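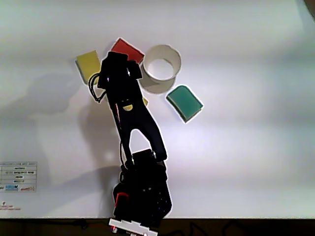
Most of December went into a question I had expected to close in a week: does the policy need the overhead view at all? The side view shows gripper height above the table far better, and dropping one stream halves the image encoding cost.

The training set is 593 teleoperated episodes on the small arm, all with the same props, a paper cup and three sponges in red, yellow and green. Cup and sponge positions are reshuffled between episodes. I trained three variants (overhead only, side only, both) with Plurex, my fork of the lab's imitation code, and left every hyperparameter alone. Each variant got 215 evaluation trials.

Side only failed where I thought it would. When one sponge sits behind the cup from that angle, the policy reaches for the visible end and closes on the rim.
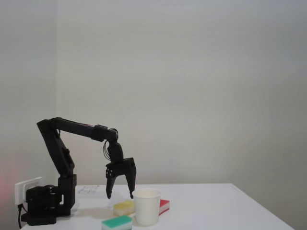

Overhead only had the opposite problem. Lateral error was small, but the fingers stopped high or pressed into the table, and the wrist hid the target during the last part of the descent. Using both views fixed most of the height errors and some of the occlusion errors.

What I can't explain yet is the seed variance. Two seeds of the combined model disagree by more than the gap between the combined model and overhead only. I reran the worse one with action chunks of 20 steps and it recovered, which makes me suspect the chunk length more than the cameras.

The logs are in the Tretero folder under run 3109. Next I will fix the chunk length, add seeds and repeat all three variants before touching the camera mounts.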